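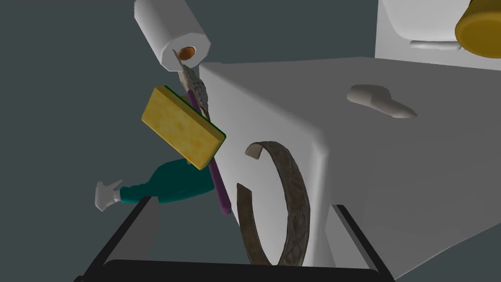

An engraved open cuff bracelet in worn, brownish-bronze metal.

Singer Esi Alhassan and actor Wanpen Pongsiri are engaged, a representative for Alhassan confirmed on 2025-08-16.

The pair met three years ago on the set of the Netbridge drama "Skalness," in which Pongsiri played a harbor pilot and Alhassan recorded the title song. They have rarely spoken about the relationship in public, though they walked the carpet together in February at the show's season premiere.

"They're both very happy, and their families have known for a while," the representative said. No wedding date has been set.

Pongsiri told the entertainment site Zumby earlier this summer that the two had been splitting their time between her apartment and a house Alhassan bought near her parents. "We see each other when the calendar lets us," she said. "It's a lot of airports."

Alhassan is in the middle of a tour that ends after nine more shows, the last of them at the Hirano Theater, where all 4,000 seats are sold. Her second album spent 181 days on the streaming chart.

Pongsiri returns to work next month on the final season of "Skalness." Netbridge has not said when it will air, and Alhassan's representative declined to say whether she will record new music for it.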